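About Trestholm

Trestholm is a small school of painting and drawing for adults and for children from eight years. It was opened by Estíbaliz Goicoechea and Endang Pelupessy, who met when both were teaching evening classes in another town and found that they had the same complaint: the students had too little time with the brush in the hand, and too much time searching for a place to sit.

We wanted to make a school where the table is ready when you arrive. This is still the first thing which new students mention to us. On each table we lay a sheet of white paper, and on the paper we put the brushes and something to hold them. You can begin at once, also if you come directly from work and you are tired.

Our classes are small, with 13 students at most in the evening and fewer in the children's group. We teach watercolour, gouache and drawing with ink. We do not teach oil painting, because our rooms have not enough fresh air for it, but we can tell you where to go.

A word about our pen holders, for we receive many questions on them. We do not like to keep brushes in jam jars. A jar is tall and narrow, and it falls easily when somebody pulls out a brush in a hurry. So we look for small holders that have some character, and the children choose quickly a favourite. The most loved is the one formed like a crumpled paper bag, with the little bear who looks over the rim. 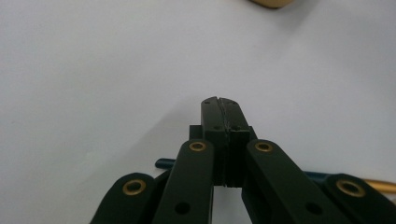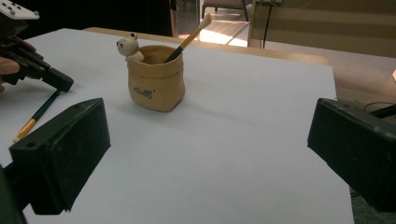
Many beginners come to us with the fear that they cannot draw. We answer that they should paint what is on the table. In the first lesson everybody makes a study of the pen holder in front of them, with a single brush and one colour. The folded rim is a good exercise for light and shadow, and the bear is more difficult than he looks, as his face is only some dots and they must be in the right place. Students may keep this first study, and we ask them to make it again at the end of the course.

The course has 14 lessons and costs 290 euros. Paper, paint and the use of brushes are included in this price. For children the price is 200 euros. If you must miss a lesson, please write to us before noon and you can join another group in the same week.

Endang takes care of the watercolour groups and the children. Before Trestholm she worked many years as an illustrator of school books. Estíbaliz teaches ink and gouache, and she also orders the material, repairs the easels and answers the telephone, so please be patient if it rings for long.

Each December we hang the work of all students in the corridor and in the front room, and families and neighbours are welcome to come with us for tea. New courses begin in January and in September. You may visit a lesson free of charge before you decide, but please tell us the day before, so that we can prepare a place for you.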